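当サイトではアクセス解析のためにクッキーを使用しています。閲覧を続ける場合は、使用に同意したものとみなします。 [同意する] [設定]

制作ノート 10月 「Gestus」映像と身体のワークショップ記録

自分のための覚え書きですが、Modicoの皆さんも読めるようにここに置きます。日本語の間違いがあれば、直接直してくださって結構です。

14時開始。床のリノリウムを敷き直すのに時間がかかりました。前回、上手側の継ぎ目が少し浮いていて、回転のときに足の裏が引っかかるという意見が出ていたからです。今日はテープを二重にしました。色が黒でなく灰色のものしか残っていなかったため、投影をするとテープの線が細く光ります。これは次回までに黒に替えます。

午前中のうちに、Botedonのプロジェクターを天井のバトンに吊り直しました。床への投影は前より大きくなりましたが、四隅のピントが甘いです。中央に合わせると端がぼけ、端に合わせると中央が眠くなります。今回は中央を優先しました。踊り手が端に行く場面は第二部の後半だけなので、しばらくはこれで進めます。

第一部。題は仮に「住む手」としています。手の動作を日常の仕事から集めて、その用途を取り去ったあとに何が残るか、という試みです。集めた動作は27個あります。戸を閉める、布をたたむ、鍵を探す、などです。最初は全部を順番に並べましたが、見ていて辞書のようになりました。順番どおりに出すと、見る人は次を当てようとして、体を見なくなります。そこで今日は3個だけを選び、それを長く続けることにしました。選んだのは「布をたたむ」「窓を拭く」「肩の埃を払う」です。

「肩の埃を払う」は、はじめは弱い動作だと思っていました。けれども、自分の肩ではなく、となりの人の肩の高さで空中を払うようにしたら、急に二人の間に距離が見えるようになりました。これは残したいです。速さは、メトロノームの64に合わせました。もう少し遅くしてもよいかもしれませんが、遅くすると踊り手の呼吸が止まりがちになります。呼吸が止まると、顎が上がります。顎が上がると、照明が顔に当たりすぎます。

「窓を拭く」は、腕だけで動かすと運動の説明のように見えます。骨盤から始める、という指示に変えました。ただし「骨盤から」という言い方は人によって受け取り方が違い、腰を大きく振ってしまう人がいました。後で「床を少し押してから、手が遅れて来る」と言い直したら、そろいました。言葉の選び方をここに書いておきます。私にとっては外国語なので、よい言い方が見つかったときに書かないと、次の週には忘れています。

第二部。映像の遅れの問題。カメラの入力から床への投影まで、まだ遅れがあります。今日、測定画面では319ミリ秒と出ました。先週は計測していなかったので比べることはできません。この遅れを欠点として消すのか、振付の中に入れるのか、まだ決まりません。私の考えは、入れるほうです。自分の影が自分より後に来るということは、Gestusの主題に近いと思います。しかし、踊り手の一人から、遅れた像が足元に見えると酔うような感じがする、という話がありました。像を足元ではなく、背中の後ろに置く案を次に試します。

映像の解像度を半分にすると遅れは減るはずですが、像の輪郭が粗くなります。粗い輪郭は嫌いではありません。むしろ最初のスケッチでは粗いほうを描いていました。次回、両方を録画して並べて見ます。録画は固定の位置から一本、客席の後ろから一本。手持ちは使いません。

音について。Paulíkのスタジオで録った床の軋みの音を、今日初めて会場で流しました。小さいスピーカーで聞いたときは木の音に聞こえたのに、会場の大きさでは船の音のようになりました。低いところを少し削って、それでも船でした。悪くはないのですが、窓と布の動作に船の音が重なると、物語が生まれてしまいます。第一部では使わず、第二部の入り口だけにします。音の出だしは、踊り手が止まってから二呼吸あと。合図は出さないで、各自で数えることにします。

照明は横からの二灯のみ。投影の上に直接当たらないように、足元を黒い布で切りました。布が短くて、奥の一メートルほどは光が漏れています。縫い足すこと。

衣装は、袖の長いものはやめます。「布をたたむ」で袖の布と想像の布が混ざって、どちらをたたんでいるのか分かりません。七分の袖を全員分そろえるか、まくって縫い留めるか、衣装の担当と相談します。

終わりの通しは、止めないで一回。第一部は予定より長くなりましたが、短くするところはまだ探しません。第一部から第二部への暗転が長すぎて、見ている側の集中が切れました。暗くしないで、踊り手が歩いて位置を変えるだけでもよいと思います。歩き方は練習が必要です。ただ歩くということが、今のところ一番そろっていません。

次回までにすること
・黒いテープを買う
・足元の布を縫い足す
・像を背中側に置く設定を作る
・解像度を変えて遅れをもう一度測る
・歩く練習の時間を最初に取る(20時を過ぎると皆さんの足が重くなるため)

未決のこと:題名。「住む手」は日本語として少し変だと言われましたが、変なところが気に入っています。Modicoのチラシの締め切りまでは仮のままにします。

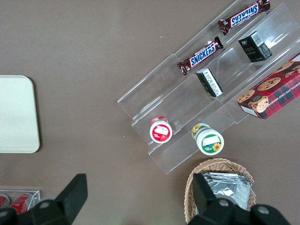

茶色の台の上のお菓子と透明の段つきスタンド。上の段にスニッカーズ。

最近の記事
・制作ノート:床の継ぎ目と回転
・制作ノート:Botedonの吊り位置について
・Paulíkでの録音メモ
・Gestus 最初のスケッチ
・用語の覚え書き(重心、間、ため)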